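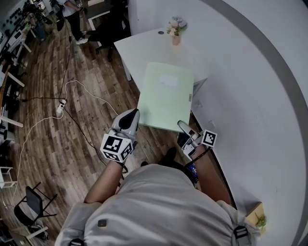
A **document folder** is a folded sheet of card or plastic used to keep loose papers together, and, in many offices, to hide them. The simplest kind has a single crease and no fastening. Others add a tab, a pocket, an elastic band or a metal clip that bends on first use. Color is usually the owner's only say in the matter. Pale green, as on the folder lying on the white table, is among the quieter choices, and a small white label on the front gives the owner somewhere to state what is inside, or what was inside when the label went on.

## Labeling

Most filing guides ask for a subject and a date. The Jernora office manual, last revised in October, allows no more than five words and bans "miscellaneous" – a rule that produced a large number of folders marked "general." Pencil is preferred for anything likely to change.

## Capacity

A plain card folder holds a modest stack before the crease rounds and the sheets begin to slide out sideways. Hivdale, a stationery supplier, scores its folders with three parallel creases so that the spine can widen as the contents grow. Few users fold along the second, and the third is mostly decorative.
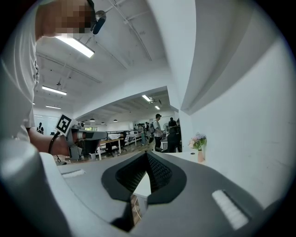
Should a folder be stored flat or upright? Upright is better for anything consulted often, provided the drawer or rack is full enough to keep the folders from slumping. Flat storage suits large or fragile sheets, though the folder needed is generally the one at the bottom.

## See also

- Ring binder
- Filing cabinet
- Paper clip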